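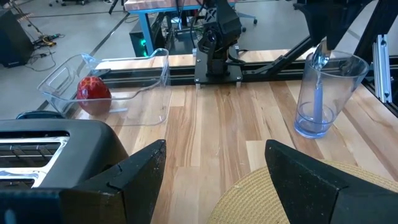
Home Threads Authors Search Join

Skummont Bread List
Re: rye gone gummy in the middle
Message 996
Last updated: September 2026

Hello all, and a special hello to whoever posted from the north end of the valley. I meant to answer the same evening, then we had family staying and the garden beans all came in together, so please forgive me if you've already baked your way out of the trouble!

> I've been making the Pustia rye from the list's recipe file
> and the crust is lovely, but there is a damp, sticky band
> across the middle every single time. I bake until it sounds
> hollow when I knock on it. We usually cut it while it's
> warm because we can't wait. I've switched to the Zilter
> dark flour, the fine one. Is it the flour? Should I be using
> less water? My family has been very polite about it but
> the birds are getting most of the loaf.

First of all, your birds are lucky and your family sounds very kind. I don't think it's the flour. I've used the Zilter dark for years, and although the fine grind does soak up water differently from the coarse one we used to get at the Kermani mill (how I miss that place, and the smell of the stairs), it has never given me a gummy loaf all by itself.

My guess is the warm cutting. I know, I know. I did the same thing for ages and my mother did it before me. But a rye loaf is still setting up inside long after it leaves the oven, and if you put a knife through it early the crumb smears and stays smeared. With the Pustia I wrap it in a plain cotton towel once it's cool and leave it until the next day. Two days is even better if you can hide it somewhere.

The other thing is the knocking. It works fine for a white loaf, but a heavy rye can sound hollow and still be raw in the center. I use a thermometer now and go for 200 degrees Fahrenheit at the very least, and if the crust is getting too dark before then I lay some foil over the top. You might also let the oven heat a good while longer than the little light tells you to. Mine lies to me, and I've learned not to take it personally.

As for the water, I'd leave it alone for now. Change one thing at a time, or you'll never know which one helped -- I have a whole notebook full of bakes where I changed everything at once and learned nothing at all. If you've waited the full day and checked the temperature and there's still a band, then hold back 3 tablespoons and see. 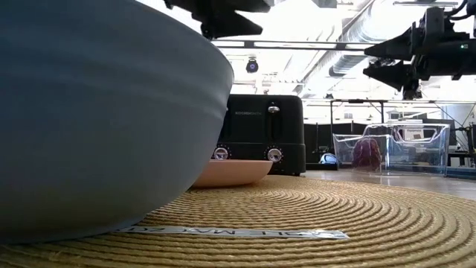 Blue-gray bowl on the braided mat.

How sour is your starter, by the way? You didn't say, and it does matter with rye. A sleepy, under-fed starter can leave you with a sticky crumb no matter how long you bake. I feed mine the night before and again in the morning, and I won't use it until it's domed up nicely and smells of apples. If yours has been sitting at the back of the fridge since spring, give it a few days of regular meals first.

And please don't throw the gummy ones out! Slice them thin, dry them in a low oven and they make wonderful crackers -- roughly 10 slices to a tray in my oven. Very good with soft cheese and a bit of pickle.

Do write back and tell us how the next one goes. I'd love to hear about the crust, too, as mine has been pale lately and I can't work out why.

Warmly, from the hill side of Skummont

Recent threads
Caraway, whole or crushed?
Splitting a bulk order of Zilter flour
Old Kermani mill recipes wanted
Pustia rye in a round pan
Towels that don't stick to dough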